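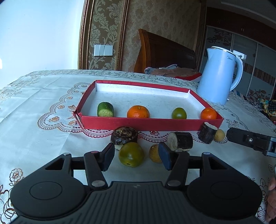 Fruit on the table, with the red box tray that ended up as the fruit bowl.

I moved into the room in Lekthorpe in December and for the first few weeks I ate fruit straight out of shopping bags. The bags sat on the floor by the bed, the mandarins went to the bottom, and I would find one with a soft side when I was looking for something else. Faith Nyaga came by one evening, looked at the bags and asked where my fruit bowl was. I didn't have one. I still don't.

What I have is a shallow red box with a white inside. One of the corners is a little torn, but it holds fruit fine. A bowl lets everything roll into a pile and you only ever see the top layer. In a flat tray everything lies side by side and I can tell what needs eating. Two mandarins went in this time, a large one and a smaller one, along with a small green-yellow fruit and the cut end of a cucumber. I know the cucumber should be in the fridge. The fridge here is shared and it's down a flight of stairs, so a cucumber that has already been cut usually gets finished at the table the same day.

The market at Skistthorpe is a 12 minute walk if you go by the canal. I go in the morning before the stalls get crowded. There is a stall under the name Okoth that has more kinds of fruit than the others, and I usually come home with a few things I didn't plan on. My limit is what fits in one bag. I weighed it once out of curiosity and the mandarins alone came to 865 grams, which felt like more by the time I got to the stairs.

The dark stalks don't fit in the tray with everything else, so they stay on the tablecloth. They can stand on end if the cut is level. The small round fruit goes wherever there is space.

The tablecloth is white with a lace pattern and brown flowers printed on it, including a big brown rose. It wouldn't have been my choice, but I've gotten used to it - it goes with the beige wallpaper and the gold-brown panel frame better than anything I own. I had a plain gray one from Zolano in my last place and I tried it for a while. The table looked like it belonged in an office. I put the lace one back.

The light blue Midea kettle lives behind the table. I keep it back there so there's room in front to peel things. Tea first, then a mandarin, and the peel goes on a saucer. I used to leave peel on the cloth and regretted it when it was time to do the wash.

Next on my list is a small shelf for the wall side of the table, so the kettle can move up within easier reach. Faith has offered me a real bowl. I said I'd think about it.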